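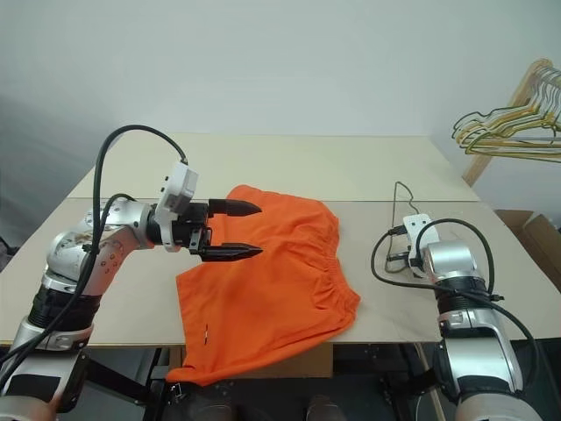

Bright orange shorts, laid flat on a table.

Do we need another running shirt "made from bottles"?

Okent has a new summer line, and the tag says every piece is recycled polyester. Fine, but recycled from what? I wrote to ask in September and got back 2 links to the same press page. Stosto at least prints a percentage on its labels - for the lining only, in small type.

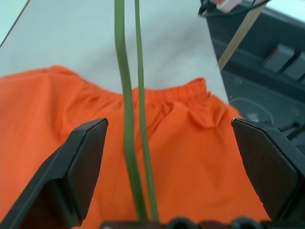 The price is harder to swallow. Okent wants 12 dollars more than last year for what feels like the same cloth, and I have washed plenty of it. My old Traton pair makes no claims at all and has lasted 5 summers.

If you need new gear before the season starts, try the secondhand rack first. I'll believe the tags when somebody shows me the paperwork.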